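Small Metal Parts at Estonbridge: Pictures from the Sorting Room
By Suryani Entili

Welcome to the gallery page of our sorting room. Many of our customers know only the gray box that arrives in the mail with their order, and several of them have asked to see the place where the parts are laid out before they go into the box. I am glad to show a little of it. The page is short on pictures and a bit long on words, for which Marlina Chin has already teased me.

First a few words about the parts themselves. We keep 28 types of sheet metal pieces for the Welline cabinet, which was sold in Wornham for many years and is still standing in a great number of offices and school laboratories. The maker does not stock the inside pieces any longer. When a bracket bends or a strip is lost during a move, the owner writes to us, and we send a new one. The pieces are stamped for us at Wibisono, in lots of 2000, and they come to Estonbridge mixed together in deep cartons. This is cheaper than to have them separated at the press, but it means that all the separating is left to us.

The pieces we handle most often have names that grew up in the room, and I will use them here because the official numbers are hard to remember even for me.

Combs: gray pieces with a row of slots along the length. They like to hook into each other, and two combs that have hooked together can look like one thick comb if you are in a hurry. We pull them apart by sliding, never by twisting, because a bent tooth is difficult to see and the customer will find it before we do.

Brackets: the large silver pieces with cut-outs and bent tabs. There is a left one and a right one. I have worked with them for four years and I still hold a new one against the sample on the wall before I decide.

Plates: flat, with a stepped recess on one side. They are easy to recognize and not easy to lift when they lie flat, so we lean them against the wall of the tray whenever we can.

Strips: short, flat and thin. They slide under everything. If the count in a box is wrong, I look for a strip first.

About the furniture. We have white shelves on perforated steel legs, the kind with long slots, which were bought second hand and can be set higher or lower with two bolts. At the beginning we had them too high, and the shorter people among us (I am one of them) could not see to the bottom of a tray. Now the trays stand low enough that one looks down into them. The space on the white table under the shelf is used as well. Pieces that are waiting for a decision are put there, and they should be gone by five in the afternoon. They are not always gone by five.

The blue tray was Marlina's choice. Our older ones were gray, and gray metal in a gray tray is a tiring thing to look at for a whole morning. Against blue, even a thin strip is seen quickly. The green cloth came later. We wanted a surface that does not scratch the finish and does not ring when a piece is put down, and the fabric shop in Wornham had a long roll of this color at a good price. It shows marks, I must admit, and the bright green is not to everybody's taste. My own taste has become used to it.

Bright green cloth, with one small yellowish stain that I have to treat, and metal pieces resting on the low white ledge at the left.

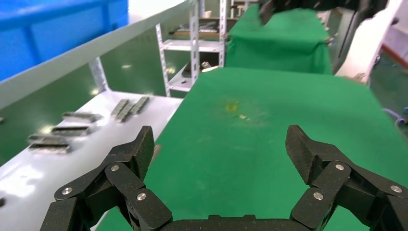
A large bracket at the blue tray, flat strips on the tray floor, and combs on the white table below.

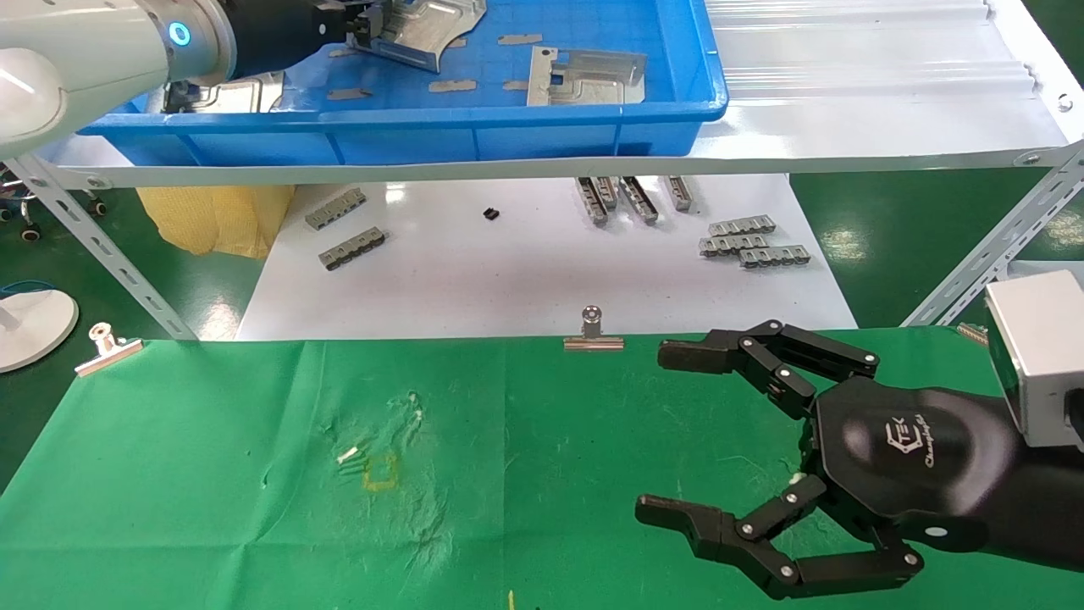
After sorting comes the checking, and it is slower than visitors expect. Every piece is turned over once. We feel the edge with a gloved finger to find any burr, and a piece with a burr goes to the file and is then checked again from the start. Combs are laid on a flat steel block — if a comb rocks, it is bent. Brackets are tried on a cut-down side panel from an old cabinet which we keep for this purpose. The panel is ugly and has been painted three times, but it has the right holes in the right places.

Then we pack. The strips go into paper envelopes of 200 for the repair shops, and single customers receive theirs taped to a card. We wrap brackets one by one, with the tabs turned inward, and we put the combs in pairs with a sheet of thin cardboard between them. We stopped using plastic bags last September, as the teeth went through them anyway.

If you need a piece for your cabinet, please measure the old one before you write, and tell us also the color of the door. The door color has nothing to do with the metal, but it tells us the series, and the recess in the plate is deeper in the later series. When the old piece is missing completely, a small drawing with the distance between the two holes is enough. Marlina answers the letters in the mornings and I answer them in the afternoons, so please mention in your second letter which of us wrote to you.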